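Freistehende Wanne, rechteckig: Armatur auf dem Wannenrand und Ablauf in der Mitte, Erfahrungen?

Forum > Haustechnik > Bad und Sanitär

fugenkelle_west
Sonntag, 10. März 2024
Geplant ist eine freistehende rechteckige Wanne, weiß, Acryl, auf vorhandenen Großformatfliesen (grau, Marmoroptik, glänzend, rektifiziert). Modell steht noch nicht fest, in der engeren Wahl sind die Akbridge mit Wannenrandarmatur und die Kila ohne Hahnlochbank, dann mit Standarmatur aus dem Boden. Estrich ist Zement, schwimmend, keine Fußbodenheizung. Warm- und Kaltwasser liegen unter der Wannenfläche, Abfluss DN 50 ebenfalls.

Offene Punkte:
1. Randarmatur oder Standarmatur? Bei der Randarmatur stört mich die Zugänglichkeit der Anschlüsse nach dem Aufstellen.
2. Schwarz matt oder Chrom? Wasser hier 23 °dH.
3. Ablauf mittig oder am Fußende?
4. Silikonfuge am Boden ja oder nein?

Bitte keine Grundsatzdebatte über Dusche statt Wanne.

rohrweite50
Zu 1: Randarmatur ist unkritisch, wenn die Wanne vor dem Verkleben einmal komplett angeschlossen und gefüllt wurde. Flexschläuche lang genug wählen, damit man die Wanne noch kippen oder abrücken kann. Wer die Schläuche auf Maß kauft, ärgert sich beim ersten Kartuschenwechsel. Die Standarmatur braucht einen Montageblock im Estrich. Bei dir hieße das Fliese auf, Estrich auf, Abdichtung neu. Bei fertigem Boden würde ich das nicht anfangen.

Zu 3: Mittig. Zwei Personen können sitzen, ohne dass jemand auf dem Stopfen sitzt, und der Siphon lässt sich von beiden Längsseiten erreichen.

kalkrand
Zu 2: Bei 23 °dH kein Schwarz. Ich habe seit Januar eine schwarze Waschtischarmatur im Gäste-WC, gleiche Härte, und sehe jeden Tropfen. Auf Chrom sieht man ihn auch, aber Chrom kann man mit Zitronensäure behandeln. Bei Lack oder Pulver würde ich das lassen.

mattschwarz_ost
Widerspruch. Schwarz ist nicht gleich Schwarz. Lackierte Teile sind empfindlich, PVD-beschichtete deutlich weniger. Meine Wannenarmatur ist PVD, Härte 16, einmal am Tag mit dem Mikrofasertuch abgewischt, keine Auffälligkeiten. Das Problem ist der Einhebler am Waschtisch, an den man mit Seife und Zahnpasta greift. An der Wanne hat man weniger Kontakt.

kalkrand
Einmal am Tag abwischen ist für mich bereits eine Auffälligkeit.

fugenkelle_west
Die Abwischfrage bitte getrennt halten. Gibt es Angaben, ob die Akbridge-Armatur PVD oder Pulver ist? Im Datenblatt steht nur „schwarz“.

rohrweite50
Beim Hersteller schriftlich anfragen. Wenn dort auch nur „schwarz“ zurückkommt, ist es vermutlich Lack.

estrichleger_i_r
Zu 4, und dazu fragt komischerweise kaum einer: Die Wanne steht auf Füßen, die Schürze hängt knapp über der Fliese. Ohne Fuge läuft Spritzwasser darunter und trocknet dort schlecht. Mit Fuge kommt man nicht mehr an den Siphon. Ich würde transparent abfugen und an einer Schmalseite eine Handbreit offen lassen. Dort sieht man auch, wenn unten etwas leckt.

Zur Last: Wanne leer, Wasser, Person, das steht auf wenigen Stellfüßen. Unter jeden Fuß eine Lastverteilungsplatte, sonst drückt es bei Hohllagen die Fliese durch. Fliesen vorher abklopfen.

kalkrand
Offen lassen halte ich für falsch. Durch die Lücke läuft genau das Wasser hinein, das die Fuge abhalten soll. Entweder ganz oder gar nicht.

estrichleger_i_r
Eine Kontrollöffnung an der trockenen Seite ist etwas anderes als gar keine Fuge. Bei einer Randarmatur an der Längsseite liegt die Spritzseite fest. Die Öffnung kommt an die Schmalseite, die am weitesten vom Auslauf entfernt ist.

tropfnase8
Ergänzung zu 1, weil ich die Variante mit mehreren Griffen habe: Bei der Randarmatur auf den Auslauf achten. Ein hoher, gebogener Auslauf ragt weit in die Wanne. Man stößt sich beim Einsteigen, wenn er auf der Einstiegsseite sitzt. Die Hahnlochbank gehört deshalb auf die der Tür abgewandte Längsseite. Lässt sich der Auslauf schwenken, vorher prüfen, ob er in jeder Stellung noch über dem Becken bleibt.

Getrennte Bedienelemente sind Geschmackssache. Nach zwei Wochen greift man ohne Hinsehen richtig, Besuch greift grundsätzlich falsch. Bei mir ist ein Griff der Umsteller auf die Handbrause.

rohrweite50
Handbrause in der Randarmatur: Der Schlauch läuft nach unten in den Wannenhohlraum. Am Schlauch läuft Wasser mit hinunter. Es gibt dafür eine Auffangbox mit Ablauf zurück in die Wannengarnitur. Bei den günstigen Sets fehlt sie. Nachrüsten geht nur, wenn die Wanne noch nicht steht. Außerdem die Sicherungseinrichtung nach DIN EN 1717 nicht vergessen, weil die Brause im Badewasser liegen kann.

fugenkelle_west
Auffangbox hatte ich nicht auf dem Schirm, kommt auf die Liste. Wie viel Ablage bleibt auf dem Rand übrig, wenn die Armatur dort sitzt? Eine Nische in der Wand gibt es bei freistehend nicht.

tropfnase8
Für einen Pumpspender und eine kleine Flasche in der Ecke reicht es. Mehr würde ich nicht draufstellen, der Rand ist glatt und alles wandert beim Brausen. Handtücher liegen bei mir im Schrank neben der Wanne, Armlänge entfernt. Ein Stuhl tut es auch, solange er nicht im Spritzbereich steht.

mattschwarz_ost
Wannenbrett quer drüber. Kostet wenig, löst die Ablagefrage.

kalkrand
Und verkratzt das Acryl, wenn keine Gummiauflage drunter ist.

mattschwarz_ost
Bretter ohne Gummiauflage kauft man nicht.

holzauge_nord
Zum Schrank neben der Wanne eine Frage von der Tischlerseite: Wie weit weg und welches Material? Dunkles Furnier direkt neben einer freistehenden Wanne ohne Duschabtrennung quillt zuerst an der Sockelkante. Korpus auf Stellfüße, Sockelblende abnehmbar, Schnittkanten versiegeln. 8 cm Luft zur Wanne sind das Minimum, sonst kommt man mit dem Lappen nicht dazwischen.

tropfnase8
Dunkles Holz, geölt. Bisher keine Schäden, allerdings brausen wir im Sitzen.

estrichleger_i_r
Wer im Stehen braust, braucht eine Wand oder eine Scheibe. Bei freistehend mitten im Raum schwimmt sonst der Boden, und glänzende Fliesen sind nass eine Rutschbahn. Hier würde ich die vorhandenen Fliesen noch einmal überdenken. Rutschklasse steht auf dem Karton, falls noch einer da ist.

fugenkelle_west
Fliesen bleiben. Karton ist vorhanden, es steht keine Klasse drauf, nur „Brilville, Sortierung 1“. Badematte wird es richten müssen.

voltmesser
Elektrik wurde noch nicht erwähnt. Steckdosen in Bädern mit Wanne gehören außerhalb von Bereich 2, also mindestens 60 cm von der Wannenkante, und über RCD 30 mA. Bei freistehend gilt der Abstand rundum. Mehrfachsteckdosen auf dem Boden haben in einem genutzten Bad nichts verloren, auch nicht „nur kurz“. Lieber jetzt eine Dose mehr in der Wand vorsehen.

fugenkelle_west
Dosen sind gesetzt, alle an der Türwand, Abstand 1,40 m. RCD vorhanden.

rohrweite50
Zurück zu 3, weil ich es oben zu knapp geschrieben habe. Mittiger Ablauf nur, wenn der Wannenboden tatsächlich Gefälle zur Mitte hat. Bei rechteckigen Wannen mit gerundetem Becken meist gegeben. In der Ausstellung einen Becher Wasser hineinkippen und nachsehen, was stehen bleibt. Die Tazi, die mir der Großhandel empfohlen hatte, hielt am Kopfende eine Pfütze.

tropfnase8
Kann ich für meine bestätigen: kleiner Chromablauf nahe der Mitte, Becken gerundet, läuft restlos leer. Dauer bei voller Wanne etwas über 6 Minuten. Der kleine Ablauf ist der Engpass, Haarsieb rein und es dauert länger. Chromablauf zur schwarzen Armatur passt farblich nicht, stört mich weniger als gedacht. Schwarze Abdeckung gäbe es als Zubehör.

kalkrand
Womit wir wieder bei Frage 2 wären.

fugenkelle_west
Zwischenstand: Randarmatur auf der türabgewandten Längsseite, Ablauf mittig, Auffangbox, Lastverteilungsplatten, Fuge mit Kontrollöffnung. Farbe offen, bis die Auskunft zur Beschichtung da ist. tropfnase8, wie weit steht bei dir der Auslauf über?

tropfnase8
Maße vom Auslauf müsste ich nachreichen. 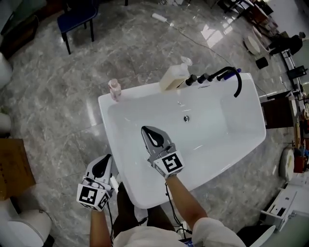
Rechteckwanne von oben, schwarze Armatur mit Bogenauslauf und drei Griffen auf dem Rand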